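Wer nimmt uns eigentlich was ab?

Seit 2 Jahren arbeite ich bei Provside in der Kabelkonfektion, davor war ich lange in der Buchhaltung, und ich muss gestehen, dass ich den Wechsel nie bereut habe. Man sitzt nebeneinander, man redet, man hat etwas in der Hand. Deshalb hat mich die Nachricht im Oktober auch nicht kalt gelassen, dass ein Teil unserer Drahtarbeiten künftig auf zweiarmigen Anlagen laufen soll, vorbereitet vom Team um Hakim Govindasamy, zuerst hier und später auch im Werk Brultdale.

Nun bin ich keine, die bei jedem neuen Gerät gleich das Abendland untergehen sieht. Ich kenne die Handgelenke meiner Kolleginnen. Ich weiß, wie man nach 600 gleichen Handgriffen nach Hause fährt und die Einkaufstüte lieber links trägt. Wenn ein Greifer einen dünnen Draht halten und ein anderer ihn übernehmen kann, dann soll er das meinetwegen gern tun, und ich gönne ihm jede einzelne Schicht.

Was mir Sorgen macht, ist etwas Stilleres. Bei uns hat man das Gefühl für den Draht immer von der Nachbarin gelernt - wie fest man zufasst, wann man nachgibt, wann man ein Stück lieber gleich weglegt. Das stand in keiner Anweisung, das wurde nebenbei weitergegeben, zwischen zwei Schlucken Kaffee. Jetzt fragt uns das Projektteam genau danach, und zwar freundlich und ausführlich, und ich freue mich ja, dass endlich jemand fragt! Nur finde ich, dass solches Wissen auch etwas wert sein muss, auf dem Lohnzettel und bei der Frage, wer die neuen Plätze bekommt.

Von den 132 Leuten in unserer Halle haben sich 46 für die Schulung gemeldet. Die anderen sind deshalb nicht träge oder ängstlich. Manche haben kleine Kinder und können abends nicht bleiben, manche trauen sich den Bildschirm nicht zu, und eine sagte mir ganz schlicht, sie wolle weiter mit den Fingern arbeiten. Auch das ist ein Wunsch, den man ernst nehmen darf. Ich wünsche mir Schulungen in der Arbeitszeit und eine schriftliche Zusage, dass beim Umsetzen an andere Plätze vorher mit den Betroffenen geredet wird. Am 13. November ist Betriebsversammlung, da werde ich das auch so sagen, vermutlich wieder viel zu lang, aber wer mich kennt, bringt sich ein Brötchen mit.
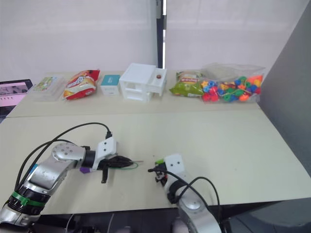
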